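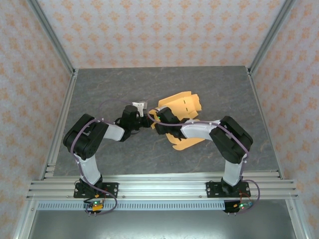

Folding card by teleop: two arms, one operator, no patience

Forum > Kivadcombe Arms > Teaching and Demonstrations

josue_frota
Posted in August, 11:40 pm

Right, I've spent most of this month showing a pair of arms how to fold a carton blank, and I'd like someone to tell me whether I'm doing it wrong or whether it's meant to feel like buttering toast with oven gloves on.

Setup is leader arms on my desk, follower arms in the box. I drive, they copy, everything gets logged. So far 400 demos kept and a folder of ones I don't talk about. The bit that kills me is passing the card from one side to the other. Left holds, right pushes the flap, left lets go half a second too early because my left hand has opinions.

Do you keep the messy demos or bin them?

tealeaf_oriel
Bin them. The policy learns what you show it, and if you show it dithering you get a very expensive ditherer. I had one that paused before every grasp, exactly as long as I do when I'm reaching for my tea.

Cauã Cavalcanti
Disagree with the above. Keep the ones where you fumble and then recover. If it only ever sees perfect folds it has no idea what to do when the card slides, and the card will slide. My Rolcombe set was 1,928 demos, all beautiful, and the thing fell to bits if the blank started a thumb's width to the left.

tealeaf_oriel
Recovering is fine. Fumbling for ten seconds and then recovering is a hobby.

Cauã Cavalcanti
So trim the front off and keep the recovery. It's a slider, you drag it.

josue_frota
Trimming I can manage. Next question then. Is anyone teaching from the wrist view only? I've been driving with just that on the monitor so I can't cheat by looking at the box, and when the card is up between the fingers it takes over most of the picture. I can see the fold nicely and very little of where it's going.

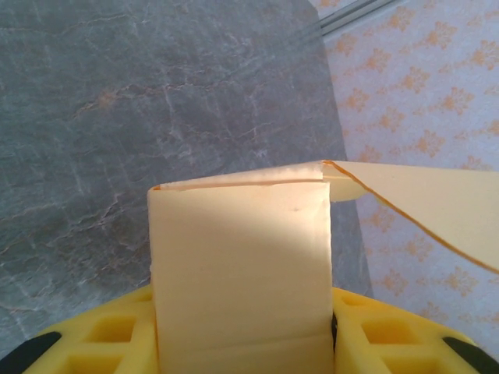
Wrist view, card held upright between the yellow fingers.

mudlark77
That's a decent grip to be fair. Mine usually looks like someone trying to post a letter in a gale.

I wouldn't drive on wrist alone though. Use both views and let the training sort out which one it cares about.

Cauã Cavalcanti
Half agree. Driving on what the robot sees is good discipline. If you can't do the fold from that view, why should it? But give it the overhead as well, otherwise you're being strict for the sake of it.

pippin_b
Coming at this from the other end: have you tried moving the arms by hand for the first few? Motors slack, grab the wrists, do the fold. I got a feel for the angles that way in an evening after a week of getting nowhere with the leaders.

josue_frota
Tried it with both arms. I have two hands, and by the time they're each holding a wrist I've nothing left to start the recording with. Ended up pressing the key with my chin.

pippin_b
Foot pedal. The Cleruneo one is fine, squeaks a bit.

mudlark77
Or one arm at a time and stitch them.

tealeaf_oriel
Please don't stitch them. The timing between the arms is the whole job.

josue_frota
Pedal ordered. Plan is to keep recoveries, trim the dithering, record both views and redo the handover with 3 different starting positions. I'll post the numbers when I've got some, assuming they're fit to be seen.

Cauã Cavalcanti
Post them if they're not. Those are the ones I read.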